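Two-arm cell on the bench: what happens to the bench people?

Posted by gachanja_line2, August 6, 2018

I do hand packing and kitting at a small plant. In April management signed up with Brudex for a two-arm cell, and we were told it will "free us up for better work." No one has said what the better work is. So far I've seen it handle cups and pens at a bench.
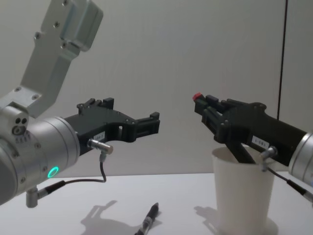

The two arms at the bench, with a paper cup and a marker.

They want 2000 kits a shift out of it eventually. Has anyone been through this? Did your hours change?

privano_nights
Yes. We were promised no layoffs and there weren't any, on paper. Two temps didn't get renewed and the rest of us got moved to clearing jams and refilling trays. Same pay, more walking, and you can't chat because you're watching a light. The sales sheet said 90 percent uptime. I never saw a week like that. Ask who gets blamed when the count is short, and get the answer in writing before it goes live.

Trarnunura
depends on the boss. ours went fine

old_bench_hand
I'd be careful about both answers. A cup and a pen on a clean white table tells you very little about a bin of mixed parts. Ours took 9 months to get from the demo to real orders, and the people who knew the parts did most of the fixing with no change in job title. If they ask you to help train it, ask for the title and the rate first. Also ask to see it run a full shift with your own parts. They put us off twice on that one.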